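歩道走行ロボット Sosura のカメラとコントローラを比べてみた(中間レポート)

2025年10月13日提出分

前回のレポートで「次はコントローラをちゃんと比べます」と書いてしまったので、ちゃんと比べました。しかも調子に乗ってカメラの設定まで一緒にいじったせいで、話がけっこう長くなってます。すみません、でもおもしろかったんです!

まず復習から。Sosura はうちの班で作っている、歩道をとことこ走る小さい台車ロボットです。前にカメラがついていて、その映像から「どこが歩道で、どこから先が車道か」を推定して、歩道の中を走り続けるのが目標。夏の間に車体の組み立てまでは終わっていたんですが、実機をいきなり外で走らせる許可なんて出るわけがないので、今学期はずっとシミュレータの Simlow の中で走らせています。

で、比べたのはコントローラです。ひとつは Dunbar。去年の先輩から引き継いだもので、中身は素直なPID制御です。歩道の中心線からのずれを見て、ずれた分だけハンドルを戻す。コードも短くて、読めば何をしているか全部わかる。もうひとつが Plelora で、これは同じ班の Afiq Liem がほぼひとりで書いたモデル予測制御です。少し先までの動きを計算して、一番ましな操作を選ぶやつですね。私はこっちのコードは半分くらいしか読めてません(Afiqに聞くとホワイトボードいっぱいに式を書いてくれるんですが、写真を撮って満足してしまう)。

カメラのほうは、広角と標準の画角を切り替えて試しました。最初は「広いほうがいいに決まってるでしょ」と思ってたんですよ。縁石も建物の壁も両方映るし、情報が多いほど得じゃないですか。

走らせたコースは街なかの歩道です。片側に建物がずっと続いていて、反対側が縁石、その向こうが車道。壁ぎわが日陰になっていて、歩道の途中に影の境目が走っているのがミソで、この境目を縁石と間違えるかどうかが今回いちばん知りたかったところでした。ポストやごみ箱みたいな置いてあるものも避けないといけません。歩行者と車は今回は出していないです。出すとどっちのせいで失敗したのかわからなくなるので、それは次の段階ということで。

走行回数は Dunbar が100回、Plelora も100回。スタート位置と向きは毎回少しずつランダムにずらしましたが、乱数のシードは同じ列を使ったので、両方とも同じ条件の組を走っています。ここは先生に最初の計画書で赤を入れられたところなので、強調しておきます。同じ条件です!

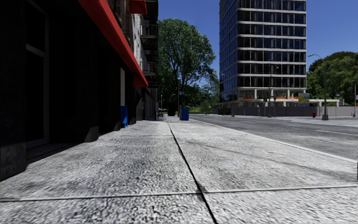 さて、走らせてすぐわかったのは、コントローラ以前に認識がぐらつくと何をやってもだめ、ということでした。日なたから日陰に入るあたりで、歩道の幅の推定値が急に細くなるんです。影の境目を歩道の端だと思ってしまうわけですね。そうすると「中心線」が日なた側にぴょんと飛んで、Dunbar はまじめなのでそれを全力で追いかける。ログの操舵角のグラフが、そこだけ歯ブラシみたいになってました。

Plelora はこの場面ではわりと落ち着いていました。急な操作にペナルティがついているので、中心線が一瞬飛んだくらいではハンドルを大きく切りません。そのかわり、本当に曲がらないといけないときの反応も少しのんびりしていて、ポストの手前でぎりぎりまで粘ってから避けるんですよ。見ているこっちの心臓に悪い。Afiqは「計算上は余裕がある」と言うんですが、私は画面の前で毎回のけぞってました。ペナルティの重みを下げたらきびきび避けるようになって、かわりに影でふらつくようになり、元に戻しました。この調整だけで放課後が何回つぶれたかは数えないことにします。

あと、コンクリートの目地。これは完全に予想外でした。歩道のまんなかを進行方向にのびている濃い色の目地を、認識のほうがときどき「端」として拾うんです。人間なら絶対に間違えないのに! カメラの位置が低いので、近くの目地は画面の中ではかなり太くて目立つ線になるんですよね。言われてみれば、縁石よりよっぽどはっきりした直線です。とりあえず前のフレームの推定結果と大きく違う線は捨てる、という簡単なフィルタを入れたら、だいぶましになりました。Dunbar にはこれがよく効いて、歯ブラシグラフもかなり平らになりました。Plelora は入れても入れなくても見た目の走りがあまり変わらず、ちょっと悔しかったです(私はフィルタ担当なので)。

カメラの画角の話に戻ると、広角は思ったほどよくなかったです。縁石も壁も映るのはいいんですが、遠くのものがとにかく小さい。ポストを見つけるのが遅れて、Plelora ののんびりした避け方と組み合わさると最悪でした。標準のほうは遠くがよく見えるかわりに、壁ぎわに寄ったときに縁石が画面の外に出てしまって、そこで推定が止まることがあります。なので比較の本番は標準の画角に統一して、縁石が見えなくなったら直前の値をそのまま使うようにしました。ここは妥協です。本当はカメラをもうひとつ横向きに足したいけど、実機の電源に余裕がないんですよね……。

処理時間も測りました。1ステップあたりの計算は、Dunbar が5ミリ秒、Plelora が134ミリ秒。この差を見たときは班のみんなで黙ってしまいました。Simlow は計算が終わるまで時間を止めて待ってくれるので、シミュレーションでは Plelora も涼しい顔で走れるんです。でも実機は待ってくれません。134ミリ秒ごとにしかハンドルを動かせないロボットが、果たして今回と同じように走れるのか。Afiqは先読みの長さを短くすれば速くなると言っていて、いま書き直しをしています。

それと、失敗の数え方がまだ決まっていません。縁石に車輪が触れたら失敗なのは全員一致なんですが、ポストのすぐ横をかすめて当たらなかったのはどうするのか。私は失敗派、Afiqは成功派です。ここが決まらないと成功率の表が作れないので、今回のレポートには表をのせていません。走行ログは全部残してあるので、基準が決まったら集計し直して最終版に入れます。

今のところの私の感想としては、フィルタつきの Dunbar で実機を一度走らせてみたいです。動きは多少せわしないけど、軽いし、おかしくなったときに理由を追いかけやすい。Plelora は走り方がなめらかで見ていて気持ちいいので、計算が軽くなったらぜひ載せ替えたい。このへんは班の中でもまだ意見が割れていて、昨日も部室の鍵を返す時間ぎりぎりまで言い合いをしてました。

12月の発表までにやること:
・失敗の基準を決める(先生にも相談する)
・Plelora の先読みを短くした版で同じコースを走り直す
・Simlow に計算の遅れを再現する設定を入れる
・太陽の位置を変えて、影の向きが違うときも試す
・目地フィルタのしきい値を、勘で決めた値からちゃんとした値にする

最後の項目は私の担当です。今の値は本当に勘なので、質疑で突っ込まれる前に直します。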